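Print | E-mail

My classroom diary – September

Still up at 11, which is silly on a school night, but today was too good to skip! Nabila (Ms. Ouazzani to the kids) and I finally got our two fifth grade classes together for the first reading buddies afternoon. The first graders were so shy for maybe a minute, and then you couldn't hear yourself think. 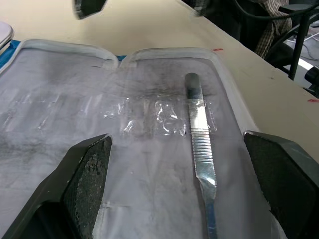
I spent my lunch sorting books into bins, easy ones in front. We have 697 now and I still want more (don't tell my husband). The pencils need a home too – something like that zippered case that opens like a book, with a rounded side for each buddy, would be perfect. Mine are living in a coffee can.

Our goal is 2,000 pages by winter break. Thaís made the paper caterpillar for the hallway, and every page total gets written on a new segment. So cute!!
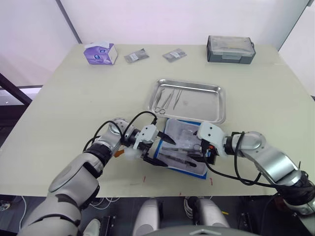 The big table and the white wall behind it

Then the copier jammed, right in the middle of my reading logs, and I had to write out 7 by hand. Anderson got it going after dismissal, bless him.
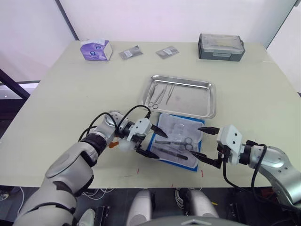 For next time

Start earlier. Put the wiggly ones by the window. Ask Nabila if she still has the beanbags.

Print | E-mail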